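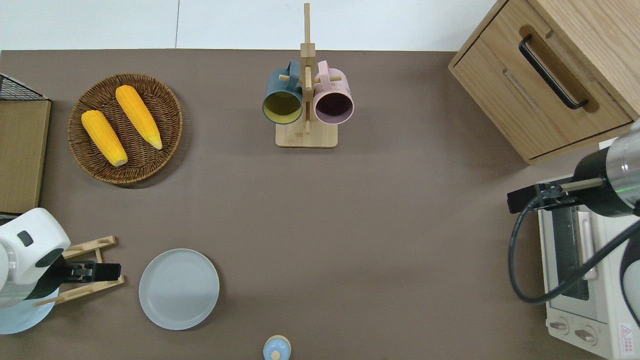 The Kitchen Swap is back, and so is the bread maker

The Miltcombe kitchen swap returns in October, in the hall behind Mercado, from 10 in the morning until the tea runs out. For anyone new to the street, you bring the kitchen things you don't use and go home with the kitchen things somebody else doesn't use. By spring most of it has changed hands again. Economists would probably have a word for this.

Last year 14 households took part and 2 bread makers appeared. One of them, a Romex with a dent in the lid, has now been to every swap we've held. Selma Delić took it home the first time and made a loaf she described as "load-bearing." It has since lived in four kitchens on Zalldale Road and been praised warmly in all of them, usually while being handed to the next person. If you want it, come early. If you don't want it, come early anyway and stand well back.

A few house rules, learned the slow way. Things should be clean. Lids should arrive with the pots they belong to, and if you have a lid without a pot, please make peace with that at home. Knives go in a box with a label on it, not in a tote bag under the napkins. Anything with a plug should have a note taped to it saying whether it works, and "sort of" is an acceptable answer as long as you say which sort.

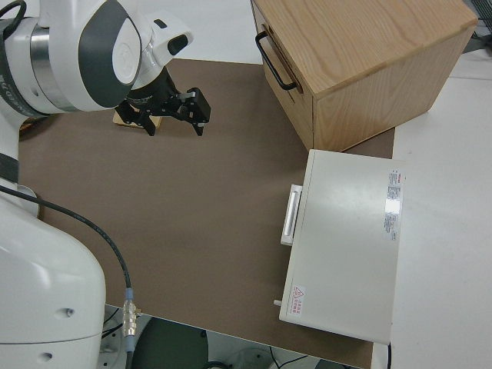
Borislav Spahić will again be on the repair table with his screwdrivers and his opinions. He will look at toasters, kettles, and hand mixers. He will not look at microwaves, and he would like it known that asking him twice does not count as a different microwave. Leave your name and house number with anything he can't finish on the spot, and he'll drop it back when it's done – or when he gives up, which he says takes longer.

Food is potluck as usual. We had five potato salads last time, three of them from the same recipe, and their makers are still not quite speaking. A sign-up sheet is on the board by the Mercado checkout. Please write down what you are bringing, and not "TBD," which took up most of a page last year and fed no one.

Whatever is left at closing goes to the thrift store in Zalldale, except the fondue sets. They have asked us to stop sending fondue sets.

Questions, or offers of a folding table, to Selma at extension 2466.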